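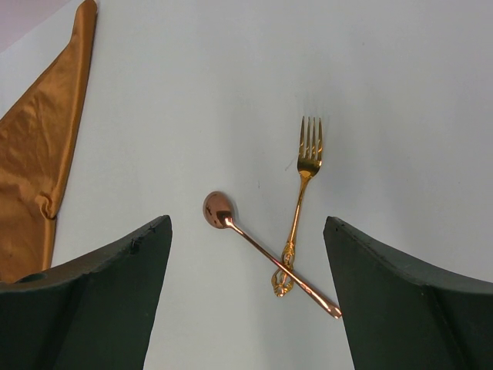 Stonda table arm review: can it set the table yet?

By Eun-seong Yook
Home and Kitchen, January

Setting a table is a small job. Most people can do it for four in a couple of minutes while talking to someone in the next room. I picked it as the main test for the Stonda because it sounds easy and because it's the first job in the company's own list of things the arm can do. I also had it clear the table, sort a drying rack and fold napkins. I used it for most of a month in my own dining room.

The short version is that it can set a table if you lay the pieces out apart from each other and don't mind waiting. It can't take a handful of cutlery from a drawer and sort it out the way a ten-year-old can.

What you get

The Stonda is a single arm on a weighted base with a two-finger gripper and a small camera at the wrist. It costs 2,000 dollars. That price includes the base, the power supply, a clamp for fixing it to a table edge, and a year of software updates. A second set of fingers is extra, and I'd get one if you plan to use the arm around food, so one set can be drying while the other is on.

The arm is heavier than it looks in the ads. I could move it from the sideboard to the table by myself, but I wouldn't want to do it every night. The power cord is too short for my room and I ended up running an extension along the baseboard.

Setup took an evening. The instructions are clear up to the part where you teach it the table. You move the arm by hand to each corner, then show it a finished place setting so it knows what goes where. It rejected my first two tries because the light over the table was too bright. I dimmed it and the third try went through. After that I had to redo the step whenever I put on a different tablecloth.

Picking up cutlery

Cutlery is hard for a gripper. It's thin, it lies flat, and it's shiny, so the camera sees reflections of the room where it should see metal. I used two kinds. One was the plain steel we eat with every day. The other was the good stuff, gold-colored forks with scrollwork on the handles and copper-colored spoons with a mirror finish on the bowls.

With single pieces spread out on a plain white surface, the arm did well. It comes down over the handle, closes the fingers, and lifts. I kept a log of these and ran 211 pickups of single forks, knives and spoons over the month. It missed 16. Almost all of the misses were knives, which sit lower than anything else. When it misses it usually tries again from a slightly different angle, and the second try mostly works. I counted those as misses anyway.

The raised pattern on the fancy forks turned out to be a help. It gives the fingers something to hold, and the forks didn't turn in the grip the way the smooth steel ones did. The copper spoons were worse. If the arm took one near the end of the handle, the bowl swung down and the spoon went onto the table at an angle.

Crossed pieces

A spoon lying across a fork is where the trouble starts. It's the most ordinary mess there is, and any handful of cutlery set down on a table has a few of these in it.

The right thing to do is take the top piece first. The Stonda knows this, and the manual says so. In practice it had a hard time telling which piece was on top, especially with two pieces of plain steel. It would go for the bottom fork, lift it, and the spoon would slide off. Sometimes that was fine, as the pieces were then apart and it could carry on. Other times the spoon slid into the next place setting and knocked something out of line, and the arm didn't notice.

It did better with a gold fork and a copper spoon. I assume the color difference helps it see where one stops and the other begins. The support person I wrote to agreed that this was likely but wouldn't say more than that.

The other problem is the width of the fingers. They're thick for this kind of work. When two pieces cross near the middle, there isn't much bare handle to grab without touching the other piece. It often closed on both. When that happens it stops, puts both back down and asks you on the app to separate them. I got that message a lot. By the second week I was separating everything before I started it, at which point I had my hands on every fork in the set and could have put them where they belonged.

Three or more pieces in a pile is past what it can do. The app says "area too busy" and the arm goes back to its rest position.

Napkins

Cloth is on the list of supported items, with a note that results may vary. I tried cotton and gold satin.

It can move a napkin that's already folded, if the fold is firm. The cotton ones kept their shape when it set them down beside the plate. The satin ones didn't. They slid, the folds opened, and the creases it put in them were still there at dinner. I ironed two of them again and after that did the satin by hand.

Folding a napkin from flat is officially a trial feature. It made one decent half fold in cotton out of a whole afternoon of trying. I'd ignore it for now.

Clearing and the drying rack

Clearing is easier for it than setting, because nothing has to end up straight. I put a tub at the end of the table and it dropped cutlery in the tub. It's loud. It lets go from too high up, and there's no setting to change that. Don't use it with pieces you'd mind scratching.

It won't take plates with food on them, and it won't take glasses with stems at all. Short tumblers are fine. I didn't have it break anything, though it did walk a saucer very close to the edge before I stopped it.

The drying rack was a failure. Forks stand upright in ours, packed close together, and the fingers couldn't get in between them. If your rack is the flat kind you may do better.

Speed

A full setting for two, with everything laid out apart and ready, is slower than you'd guess from the videos. I started it when I put the rice on, and it was usually still going when the rice was done. For some people this won't matter. You can be in the kitchen doing something else. But you need to stay within earshot, because it stops and waits for an answer whenever it's unsure.

There's a faster mode. I turned it off after a day. The misses went up and it got rough with the spoons.

Noise and cleaning

The arm hums and is quieter than our dishwasher. The fingers come off with a quarter turn and can be washed in the sink. They pick up scuffs quickly. I found that grease on the grip surface made it drop things, so wash them more often than the manual suggests. Wipe the wrist camera too. A thumbprint on mine cost me most of an evening before I thought to check.

How it compares

I've used two others for the same kind of work.

The Irton is cheaper and uses a suction cup. It's very good on plates and useless on forks. If your chore is stacking plates or moving boxes along a bench, look at that one first. A friend's print shop has one putting lids on cartons all day and they're happy with it. The cartons are all the same size and come down the bench facing the same way, and that suits this kind of machine far better than my dining table does.

The De Graaf is a shop machine, sold to caterers and hotel kitchens, and it costs a good deal more. I had a morning with one. It has narrower fingertips and took the top spoon off a crossed pair nearly every time I tried it. It's also bolted to the floor and has a guard around it, so it isn't something you'd put in a house.

Adano makes slim fingertips that are meant to fit the Stonda. I ordered a pair and they hadn't arrived when I finished this. I'll add a note when I've tried them.

Who should buy it

If you like this sort of thing and want to see how far along it is, the Stonda is well made, and it's the best I've used at home for single pieces of cutlery. Someone who has trouble with grip or with reaching across a table might get real use from it, provided there's a person around to lay things out and clear up the crossed ones.

If you want a chore off your list, wait. The picking up works. The sorting out that comes before it is still yours, and for a table that takes longer than the setting does.

Good: reliable on single forks and spoons, fingers easy to wash, clear app messages, quiet motors.

Bad: slow, thick fingers, poor with overlapping pieces, drops things from too high, short cord, can't handle satin.

Price as tested: 2,000 dollars, plus the spare fingers.

Rating: 2 out of 5 for setting a table. I'd give it one more for clearing, if they fix the drop.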